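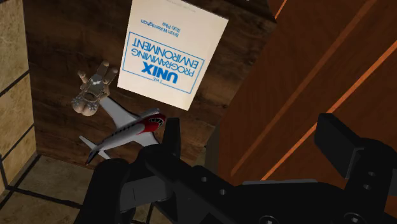
Naima Saber says I should stop calling it a clear-out, because so far nothing has left the house. She put it rather more kindly than that, over the phone, and then asked whether I had at least opened the boxes under the stairs, and I was able to tell her yes, I had opened them, which pleased us both.

Jun 14, 2022

So it's the books this week. I had been putting them off until the very last, after the kitchen drawers and the linen and that awful cupboard on the landing with all the flower vases in it, and now I've got to the end of everything else and there they are. I started with the shelf by the back window and had every intention of being brisk. Two piles, keep and go. By lunchtime the keep pile had fallen over twice and the go pile was a road atlas and a guide to Tzavaras that I only let go because we have the newer one.

The trouble is that I sit down. You pick up a book to decide about it and you think, well, I'll just look at the first page, and then it's gone two o'clock and you haven't had anything but a biscuit. I read a good half of a walking book about the coast path from Fandlow, which I never did walk, and probably won't now with this knee, though I did get rather cross reading it because he has the path going the wrong side of the church. Somebody (me, I suppose, though the handwriting is very young) had written "NO!" in the margin in pencil. I was so pleased to see it! I kept that one.

The computing books are a different matter. There's a whole row from the years at Prirnano, when we were all sent off to learn things and came back with carrier bags of reading. I can remember the room better than anything I learned in it. It had a radiator that knocked, and a tea urn, and a lovely patient woman who taught us from the front and never once let on that we were slow. I was the oldest there and quite frightened of it all for the first few days, and then one afternoon I typed something in and it did what I wanted, and I walked to the bus feeling about nine feet tall. I don't suppose I could do any of it today. But I've had those books on the shelf through two house moves and it seems hard to turn them out now, when all they ever did was stand there.

Naima thinks the charity shop won't take them anyway. She says the one in Puveo is very particular these days and only wants paperbacks with nothing written in them, which rules out nearly everything I own. Her suggestion is that I ask at the library sale in August, where they charge by the bag and aren't fussy. I said I'd think about it. She said, "You always say that," and she's right, I do.

Other finds, before I forget them: a bus ticket in the dictionary, a pressed something-or-other (clover?) in the hymn book, and a shopping list in Mum's writing that only says suet, string, and the good soap. That last one has gone in my bedside drawer. I had a little sit on the stairs with it first.

Also a recipe for plum chutney I have been hunting for since goodness knows when, folded up inside a book on the kings and queens at the page for 1556, a year I can't have had any business looking up. It wants 2 lb of plums and far more vinegar than I remembered. I've pinned it to the board by the fridge, and I shall make it as soon as the plums are ready next door, always supposing they offer me some again.

Beans on toast for supper as I was too dusty and tired to do anything proper. Rang Naima back to tell her about the chutney and we ended up talking until nearly ten. She's coming over to help with the top shelves, where I shouldn't be climbing, and she's bringing her own boxes, and I've promised not to read to her out of anything until the kettle's on.

Must look out the stepladder.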